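Print this page
E-mail this page

Drying shirts and T-shirts on a balcony rail

Last updated 18th March

Scope

These notes cover hanging short-sleeved and long-sleeved tops to dry on an overhead rail on an enclosed or semi-enclosed balcony. They assume the rail is already installed and rated for wet laundry. Folding racks, outdoor rotary lines and tumble dryers are on separate pages. Knitted wool is excluded, as it should be dried flat.

What you need

A fixed or lowering rail, cleaned before use.
Hangers, at least one per garment. Mixed types are acceptable if matched to the garment as described below.
A laundry basket that stands on the floor within reach of the rail.
A soft cloth for wiping the rail.
A small fan (optional, for still or humid weather).

Preparing the rail

Wipe the full length of the rail with a damp cloth, including the underside. Balcony rails collect fine grey dust even with the windows shut, and the dust transfers to collars and shoulder seams. Rinse the cloth and repeat until it comes away clean, then wipe once with a dry cloth.

If the rail lowers, bring it to about shoulder height for loading. Check that both ends come down level. A rail that tilts under load will let hangers slide to the low end, and the garments there will dry last. Do not correct the tilt by loading one side more heavily. Adjust the cable according to the instructions that came with the rail.

If the rail has lights fitted, switch them off before wiping and keep the cloth wrung out. Do not spray cleaner at the fittings. Follow the manufacturer's guidance on clearance between lights and fabric.

Know the load limit. The limit printed in the manual refers to wet weight. A cotton T-shirt straight from a slow spin cycle weighs considerably more than it does dry, and heavy fleece or hooded tops more again. If the manual is missing, look for a plate at the end of the rail or contact the supplier.

Taking the load from the machine

1. Remove the load as soon as the cycle ends. Cotton left in the drum sets its creases within a short time, and these will not drop out on the hanger.

2. Sort over the basket. Keep light and dark colours apart if anything in the load is new. Dye that held through the wash can still mark a pale garment pressed against it for several hours.

3. Take each top by the shoulder seams and shake it downward firmly, 2 or 3 times. Hold it well clear of the rail and the window glass.

4. Turn printed tops inside out if the balcony gets direct sun. Prints and dark dyes fade faster on the side facing the light. On a shaded balcony either way is fine.

5. Leave spare hangers in the basket with the laundry if you have no hook for them, but place them at one side so the hooks do not catch in loose weave.

Choosing the hanger

Thin plastic hangers are suitable for light T-shirts. They do not absorb water and will not mark pale fabric. Their weakness is the narrow arm, which concentrates the weight of the garment on a small area and can leave a raised point at each shoulder. Inspect the arms for burrs along the mould line and discard any hanger that snags.

Wooden hangers are suitable for shirts with a structured shoulder. Use only sealed or varnished wood for wet garments. Bare wood can stain white cotton, and it holds moisture at the collar, where drying is slowest already. If the finish is worn, keep the hanger for dry storage.

Wire hangers are not recommended. Once the coating chips, the exposed metal will rust and mark the garment.

The hanger should reach close to the sleeve seam without passing it. An arm that extends into the sleeve will stretch the fabric as it dries. One that stops short will let the shoulder fold over the end.

Putting the garment on

1. Pass the hanger up through the hem and not down through the neck. Forcing a hanger through a wet neckline stretches the ribbing, and ribbing stretched while wet does not fully recover.

2. Bring the hook out at the neck and seat one shoulder on its arm, then the other.

3. Hold the hanger at arm's length and check that the neckline sits centred under the hook.

4. Pull the side seams down gently so that they hang straight. Smooth the front and back with the flat of the hand. Do not tug the hem.

5. On collared shirts, fasten the top button and one lower down. Leave the rest open for air flow. Stand the collar up while it is wet and fold it down when it is nearly dry.

Loading the rail

Load from the middle outward so the rail stays balanced. Place the heaviest items nearest the supports once the middle is occupied.

Leave a hand's width between garments. Closer spacing saves room but lengthens drying time noticeably, and two wet surfaces in contact can develop a sour smell before they dry. If space is short, hang long and short garments alternately so that the hems are at different heights.

Turn all hooks to face the same way. A hook facing the opposite direction to its neighbours is easily knocked when the row is slid along.

Keep fabric off the window frame and off the balcony railing. Frames carry condensation in cold weather, and metal railings can leave a dark line on wet cloth.

Air movement

Open windows at opposite ends if the layout allows. A gap at each end is more effective than a single window fully open. In damp weather, when outdoor air is no drier than the air inside, shut the windows and use a fan set low, directed along the row and below the hems.

Keep the door between the balcony and the living area closed while clothes are drying. Moisture moving indoors will condense on the coldest wall.

Drying times

Times depend on fabric weight, spin speed, temperature and humidity. As a starting point, light cotton T-shirts spun at a normal speed will usually dry in up to 16 hours on an enclosed balcony with the windows partly open. Later in the year, from October onward in the southern half of Canada, allow extra time or finish indoors. Polyester tops dry sooner and should be removed as soon as they are ready.

Turn each garment to face the other way once, about halfway through.

Checking for dryness

Test the underarm seam, the neck ribbing and the hem. These are the thickest points and the last to dry. Hold the fabric between finger and thumb for a few seconds. Cool fabric can still be damp even when the surface feels dry, so on a cold day bring one garment indoors, leave it for 30 minutes and test again.

Do not fold or stack anything that fails the test. A single damp seam is enough to affect the rest of a drawer.

Common faults

Points at the shoulders: the hanger arm is too narrow or the wrong length. Dampen the spot with a clean cloth, smooth it flat and let it dry over a wider hanger.

Stretched neck: the hanger was inserted from the top. The ribbing may recover partly with another wash.

Stiff fabric: too much detergent, or drying in still air. Reduce the dose and shake the garment again once dry.

Grey line across the shoulders or collar: the rail or hanger was dirty. Rewash the garment before it is ironed, as heat can fix the mark.

Diagonal creases from neck to hem: the garment is hanging off-centre. Rehang while still damp.

Checking the row before you leave it

Spacing and seating should be checked from the front once everything is up, with the rail still within reach. Look first at the necklines. The red T-shirt on the thin white plastic hanger has its neck bunched and its front falling in loose folds, enough to hide part of the white lettering near the bottom; a top hanging this way should be reseated on both arms and smoothed down the front while the fabric is still damp. Then look at the order of colours, making sure that reds and navies have clear space between them and any white garment, and move the hanger if they do not. Check the basket last for small items left under the spare hangers.

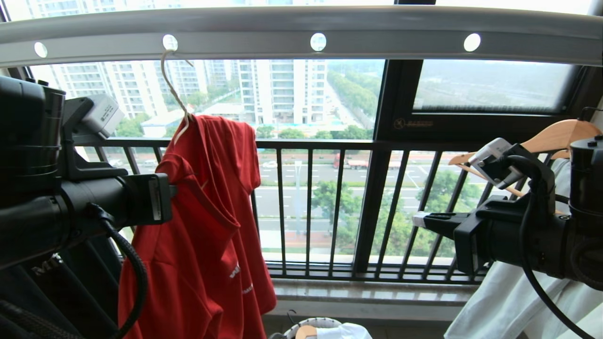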